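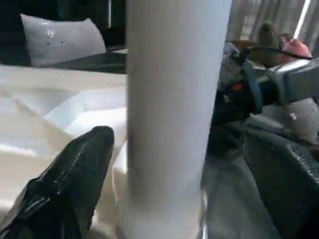 Flat pack side table, white tube legs – unscrew them or leave them on for a move?

Forum: Moving and Storage > Packing Furniture

lillgate_lena
Posted Fri 28 October

OK so I have a small white table, a Lehtinen, the kind with round tube legs and a top with a raised rim on the underside. I'm moving across town and I can't decide if I should take the legs off. I flipped it over on the work surface last night and just stood there staring at it for way too long. The legs are smooth all the way up, no marks, no seams, and I would really like to keep them that way. My last table came out of a truck in June looking like somebody had chewed on it.

There's a bunched up white sheet sitting inside the underside right now. Do I leave that in as padding? Wrap the legs in it? Throw it in the wash and buy proper foam?

prillix_fan
Legs off. Always legs off. They are basically levers and the first box that tips over onto one is going to wreck the joint. Put the screws in a bag and tape the bag to the underside.

MagdaliniP
Disagree! I had the same table (mine was the gray one) and the threads are the weak part. I took the legs off once and put them back on once and by then one of them had a wobble I never got rid of. If it fits in the car with the legs on, let it ride upside down with the legs in the air and put nothing on top of it. Mine went that way to my sister's place and back and the white finish was fine.

prillix_fan
Sounds like you cross-threaded it. You have to start them by hand, a couple of turns before you use any tool at all.

MagdaliniP
I did start it by hand, thank you very much. The insert was loose. It happens.

tapia_g
Getsemaní Tapia here, same name on the old board if anyone remembers me. I'm somewhere in the middle. If it's your own car, legs on. If it's a truck with other people's stuff in it, legs off. And lena, keep the sheet! Cloth is way nicer to a white finish than plastic is. I wrapped a bookcase in stretch film one summer and the film left dull stripes wherever it was pulled tight.

lillgate_lena
It's a rental van, so kind of in between? I'm sharing it with my neighbor and she has a LOT of plants.

tapia_g
Plants, oh no. Legs off then, or put the table in last so it's by the door.

boxhoarder
Can I just say, whatever you do, don't stand it on its side with the legs sticking out toward the wheel well. I did that with a Nusano desk and one leg got bent. Not much, but the desk rocks and I've had folded cardboard under it for two years.

Also Nusano wanted up to 50 dollars for a replacement leg. For a tube!

MagdaliniP
Wow, that's nearly the price of a used desk.

lillgate_lena
OK here's how mine is sitting. I haven't unscrewed anything yet.
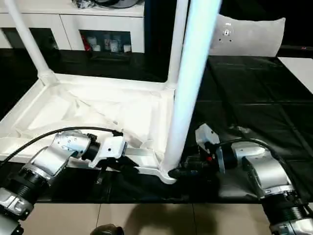

Upside down with the legs up, sheet still bunched in the underside

prillix_fan
Oh, that's a nice raised rim. I take back some of what I said. You could lay the legs right inside there once they're off, with the sheet folded between them so they don't knock together. Check the length first, though.

boxhoarder
I like that. Then one wrap around the whole thing and you've got a flat package you can slide in beside a mattress.

MagdaliniP
I still say legs on, but if you take them off, mark which leg came from which corner. Painter's tape, a number on the leg and the same number inside the rim. Mine never sat quite level after I mixed them up (and yes prillix, that was a separate problem from the wobble).

prillix_fan
I didn't say anything lol

tapia_g
Painter's tape yes, packing tape no. It pulls the white off – ask me how I know.

lillgate_lena
Going with legs off, numbered, wrapped in the sheet and tucked into the underside. If they're too long I'll roll them up in a blanket by themselves. Does anyone know if it matters how tight you go when you put them back? I lost the instructions ages ago.

boxhoarder
Snug by hand, flip it over, push down on the top, then a little more. I wouldn't crank on it.

MagdaliniP
Agree with boxhoarder, and check them again after a week or so. Good luck with the plants!

Thread views: 2,848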